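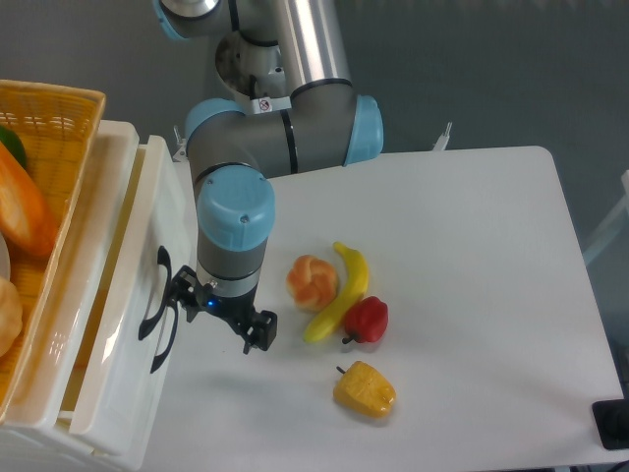 Play food on the white table: a knotted bread roll, a banana, a red pepper and a yellow pepper.

Play Food Sorter and Packer, part time
Skernik Toy Library, Wirthorpe
Posted 2020-12-30

Skernik lends toys and play sets to families, child care centres and kindergartens in Wirthorpe and the nearby towns. We have 436 sets on the shelves. The pretend kitchen and shop sets go out more than anything else, and they come back with the most pieces in the wrong bag. We are looking for one person to take over the checking, cleaning and packing of these sets.

The job is 2 days a week, with hours to suit school drop-off and pick-up if needed. It runs until the end of May, with a chance of being extended. You would work mostly on your own at the sorting table, with other staff at the front counter.

What you will do

Unpack returned sets and check each piece against the card in the bag. Fruit, vegetables and bread are kept as separate groups, and the colour matters. A set that lists a red pepper and a yellow pepper has to go out with one of each.

Wipe down every piece and leave it on a rack to dry before it is packed. Knotted rolls and other pieces with folds need a small brush.

Look for splits, peeling paint and loose stems. Anything a small child could pull off goes in the repairs tub and gets written in the book.

Put spare pieces away in the right drawer and use them to fill gaps in other sets. If there is no match, ring the family and ask them to have a look under the couch. Most pieces turn up that way.

Print new contents cards when a set changes. The cards are done on the office computer from a form that is already set up.

What we need from you

You should be tidy and able to keep at a repetitive job for a few hours at a time. Good colour vision is needed for the matching. You will be on your feet for part of the shift and will lift tubs from floor to bench height. Full tubs are kept under ten kilos.

A current working with children check is required before you start. Experience in a child care centre, op shop or stockroom would be useful but we will train someone who has none. You do not need to drive.

Pay and conditions

Casual hourly rate, paid fortnightly. We will tell you the rate when we ring to arrange an interview. Staff can borrow up to two sets at a time at no charge. There is a kitchenette with a fridge, and street parking outside without a time limit.

The work is at our Dudek Street rooms, up one flight of stairs. There is no lift at present. If stairs are a problem, please still get in touch, as part of the card work can be done downstairs.

How to apply

Send a one-page letter and the names of two people we can call to Maja Sikora, Skernik Toy Library, 70 Dudek Street, Wirthorpe, or drop it in at the counter. Please include a daytime phone number and the days you cannot work. Interviews take half an hour and include a short packing task.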